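Zedby Home Help > Storage and Tidying > Small Drawers

Smoky plastic desktop drawers: what do you put in them, and how do you keep the top one from jamming?

Asked 1 May 2022
Viewed 3918 times

Bogumił Krajewska

Hi all! I just got my hands on one of those stacking drawer units, the kind with the smoky brown see-through plastic and the white trim, with a white loop of a handle in the middle of each drawer. I love it. It came from the Khunthong store near my sister's and I carried it home on the bus like a trophy.

Now I want to do it justice. It's going on my craft table, which is a plain pale top with nothing to lean the unit against, and I have a whole shoebox of bits to move in: balloons, ribbon ends, party favors, little felt shapes, most of it still in the crinkly clear bags it was sold in. My trial run last night went fine for the lower part, but the top drawer caught on a bag every single time I shut it, and when I yanked it the whole unit walked toward me across the table.

So, two things. Do I take everything out of its bags or leave it bagged? And how do you stop the unit from traveling? Also very happy to hear what other people keep in theirs, I could read about drawers all day.
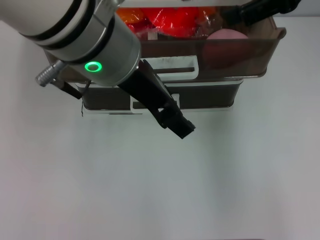

Photo: Nuno Peixoto

Nuno Peixoto

Oh, welcome to the club! I've had mine since March and I'm still rearranging it for fun.

Keep the bags. I know the neat thing is to decant everything, but small colored pieces look wonderful through clear plastic, and with the brown front you only get a hint of what's inside until you slide the drawer out and then it all lights up, reds and oranges and blues. Plus, when a friend's kid wants the red ones you can hand over the whole bag and get the whole bag back (well, most of it).

What you do need to do is beat the air out. Crinkly bags spring up after you let go of them, and they spring up right when the drawer is going under the rim of whatever is above it. Here's my routine:

Open the bag, lay it flat, and push the air toward the opening with the side of your hand. Fold the top over twice. A bit of paper tape on the fold, never a clip. Clips stand up and catch, and then you're in the same fix as before.

Lay the bags down with the fold underneath, heaviest ones at the back. I stop when the pile is a finger's width below the rim. It feels like wasted space for a day or two and then you notice that you can open the drawer with one finger, and you never look back!

For the walking problem I cut four squares of rubber shelf liner, the knobbly sort, and put one under each corner. The liner I used is Mesell but any grippy one will do. Wipe the table first, dust kills the grip.

Oh, and pull from the middle of the handle. If you pull on one end the drawer goes in at a slant and scrapes its way along the side. I did that for weeks and blamed the drawer.
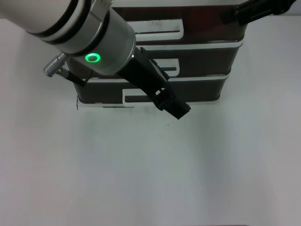

Bogumił Krajewska replied: The fold-underneath trick worked on the first go, thank you!! I had mine with the folds up like little sails. Shelf liner goes on the list. Does the finger's width go for the bottom drawer too? That one has never caught on anything and I was hoping to cram it.

Nuno Peixoto: Same rule for me, but cram away if it closes. Put the heavy stuff down there. Buttons, beads, anything that rattles.

pegboard_pam

I would take it all out of the bags. Bags are noisy. Get some of those little boxes.

tansy_and_twine

I sort craft supplies for our library's Saturday table and we go through a lot of these units, so let me throw in my way of doing it, which is sort of halfway between the two of you.

Things that shed or tangle stay bagged. That's glitter felt, curling ribbon, anything with a thread on it. Things that don't shed come out and go in shallow trays (I use the lids of old card boxes, trimmed down). The trays stop everything from sliding to the back when you open the drawer fast. You can fit bags in the front half and a tray behind, or the other way around if you reach for the tray more.

Put your everyday drawer on top. I know it sounds obvious, but so many people fill from the bottom up and end up with the things they use daily down by the tabletop, where you have to bend your wrist to get at them. On ours the top one is whatever the current project is, bags and all, and it gets emptied when the project changes.

If you want a color order, do it left to right and keep it loose. I tried a proper rainbow with a bag of 2000 mixed pony beads and I was finding yellow ones in the green for a month. Blue on the left, oranges and reds over toward the right, and that's as strict as I go now. It still looks so cheerful when you open it.
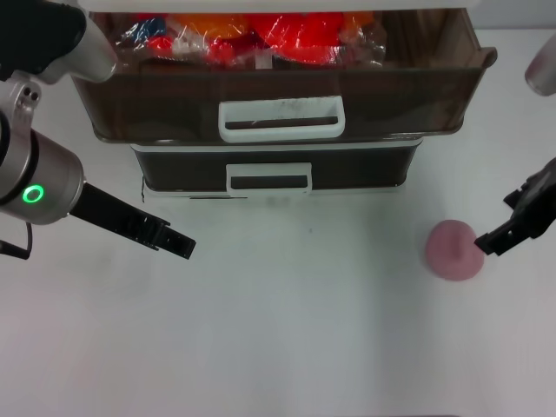
Cleaning the scuffs off white handles

Adding this part as two people have messaged me. The white handles pick up gray marks from rings, keys, pencil fingers, you name it. A damp cloth with a drop of dish soap gets most of it. For what's left, use a white eraser, the soft kind for drawing, and rub gently along the length of the handle. Skip the scrubby side of the sponge! It dulls the brown part in one swipe and there's no bringing the shine back. I learned that on a Hondero set I'd had for 10 years.

If static is making the bags cling to the sides, wipe the inside of the drawer with a barely damp cloth and let it air dry with the drawer out. Lasts a good while in winter, and in summer I don't bother.

Bogumił Krajewska replied: Trying the eraser tonight. I've also swapped so my felt is up top and the beads are down below, and the whole thing sits so much steadier already. Going back for a second unit before they sell out!

3 comments hidden. Log in to reply.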